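The great make-up sort-out

September always does this to me. The shops fill up with pencil cases and I come home wanting to put everything I own into small compartments. Last year it was the spice drawer (still going strong, thank you for asking), and this year it was finally the turn of my make-up, which had been living in a biscuit tin, two washbags and the pocket of a coat I don't even wear any more.

I have wanted one of those white organisers with a mirror in the lid for ages. My friend Gisela Núñez has one on her chest of drawers and every time I go round I end up opening and shutting it like a child with a music box. So when I spotted one on the Zorley site I ordered it before I could talk myself out of it, and oh, I do love it. White acrylic, a lid that props up with the mirror inside, two little drawers underneath with gold knobs. The knobs! They are tiny and completely unnecessary and they make me happy every single time.

It also has a clear compartment on the right-hand side, and I nearly didn't bother with that bit as I thought it would look messy. I'm so glad I gave it a go. Tall things go in there. Bottles stand up properly, and anything in a tube can go in a clear bag and be tucked in with them, so you can still see what's what. I had been laying my bottles flat in the biscuit tin for years and wondering why the caps were sticky.
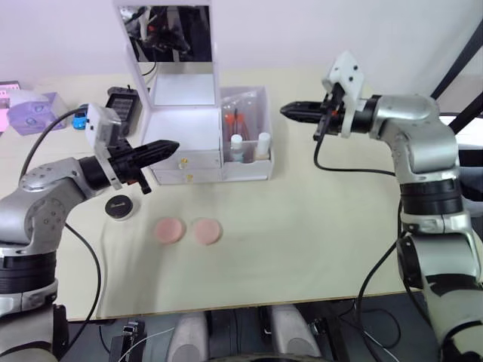 Drawers next. I went back and forth on these for most of an afternoon. First I tried eyes on top and everything else below, but the bottom drawer wouldn't shut over my powder brush. Then I tried everyday on top and "going out" below, and that has stuck. The top drawer has mascara, brow pencil, concealer and the one lipstick I really wear. The bottom one has the glittery things, plus a green eyeliner that Macarena Leiva gave me and that I will be brave enough for one day.

Sponges were the other puzzle. I like the round pink ones, and I used to shove them in wherever they'd fit, which meant they came out with bits of eyeshadow all over them. Hiyori (Takeda, from my old flat) told me to wash them with plain bar soap, squeeze them in a towel and leave them out in the open until they're dry right through before they go anywhere near a drawer. I do it in the evening now while the kettle's on. It's made such a difference! My foundation goes on far more evenly and I've stopped getting that rough patch on my chin.

I did throw some things away. A foundation in a colour that has never matched any part of me, three dried-up mascaras, and a Larkia cream blusher that I adored but which had gone a very odd smell. I'm sad about the blusher. If anyone knows whether they still make it in the peachy shade, please tell me.

A few bits I'd pass on if you're about to do the same. Wipe everything before it goes in, even the things that look clean, as powder gets into the corners and it's a pain to get out again. Try the lid where you plan to keep the box, too. Mine wouldn't open all the way under the bathroom shelf, so it lives on the bedroom table, where the light is nicer in any case. And give yourself longer than you think! I started after breakfast and was still sniffing lip balms at 2.

Next up is nail varnish, which is currently in a shoebox under the bed. Gisela says to store the bottles upright and sort them by colour, and I'm wondering about a little rack on the wall. Has anyone got one they like?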